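Dropping frames, and a tool called Cliler

Wednesday, February 1, 2023

I said last time that I would write up the tracking problem once it was fixed. It is mostly fixed, so I am writing it up now.

For those who haven't read the earlier posts, I look after the recording and replay software at Nerkcombe. We record people doing small household jobs with hand-held grippers, work out where each gripper was at every moment, and turn that into training data for the arm policies. The part of the software that works out the positions is called Istunine. The part that cleans up the result and decides what to keep is called Cliler, and I wrote most of it, so the mistakes below are mostly mine.

Istunine finds the square patterns on the marker block of each gripper. Every face of the block has its own pattern, and the layout of the faces is stored in a calibration file. If one face is seen clearly you get a position and an orientation. If two are seen you get a much better one. If none are seen, Istunine says so and Cliler has to decide what to do with the gap.

For a long time it filled short gaps with a straight line and threw away the recording if a gap was too long. The limit was 18 frames. I picked that number on a Friday afternoon with a small set of recordings in front of me, all of them made by me, and I move quite slowly.

Once other people began recording, the reject rate went up and I put it down to lighting. We changed the exposure and it got a bit better, which was unlucky, as it kept me looking in the wrong place for a good while longer.
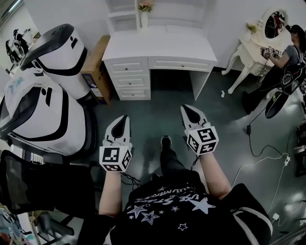 Two grippers held out, marker blocks at the base of the fingers. The vanity is on the right.

The real cause was in two parts.

The first was a swap between left and right. Each block has its own set of pattern numbers, so this should not be possible. But the detector was allowed to correct a few wrong bits when it read a pattern, and two of the patterns we had chosen were close enough that a blurred view of one could be corrected into the other. When that happened the left gripper jumped to where the right one was, for one or two frames, and then jumped back. Cliler saw the jump, marked the frames on either side as suspect, and made a gap where there had not been one. A brief misread could therefore grow into a gap over the limit.

Kieran Mottram found this one. He plotted the raw positions without any of my filtering, which I should have done at the start. The swaps showed up as thin spikes running straight across from one track to the other. Out of 700 recordings in the test batch, 472 had at least one spike.

The fix was dull. We turned the bit correction down to nothing and printed new patterns for one of the blocks, picked to be further apart from the rest. With correction off we lose a few more frames to blur, but a missing frame is easy to deal with and a wrong one is not.

The second part was timing. The finger opening comes from a different source to the position, and the two clocks drift apart over a long recording. I had been lining them up once, at the start. By the end of a long take the fingers would close in the data a little after the hand had already moved off, and the policy learned to do the same. On replay the arm would reach the cup, wait, start to lift, and then close. We now line them up at both ends and stretch the time in between. I would like to do it properly, with a shared clock, but that means changing the cabling and I have been asked not to touch the cabling until June.

I also changed how gaps are filled. A straight line is fine for position when the hand is moving steadily and poor when it is turning, so rotation now gets its own smoothing pass, run forwards and then backwards over the whole take. The gap limit depends on speed. A hand resting on a table top can be lost for quite a long time and nothing is harmed. A hand in the middle of a reach can't.

Things that are still wrong:

The smoothing pass rounds off quick taps. If somebody nudges a drawer shut, the nudge comes out as a gentle push. I have a setting to turn smoothing down for single takes but it has to be done by hand.

Takes with two people near each other need separate pattern sets for every gripper, and the calibration loader still assumes there are only two blocks. At present I run it twice with different files and merge the output with a script that I am not proud of.

Shao, our viewer, still can't show raw and cleaned tracks side by side. Kieran has a branch with this working, apart from scrubbing backwards, where it crashes.

The new version of Cliler is on the shared drive. Old recordings need to be run again from the raw video, as the previous version did not keep the unfiltered positions. The new one does keep them. The files are bigger, so check your disk space before you start a full batch.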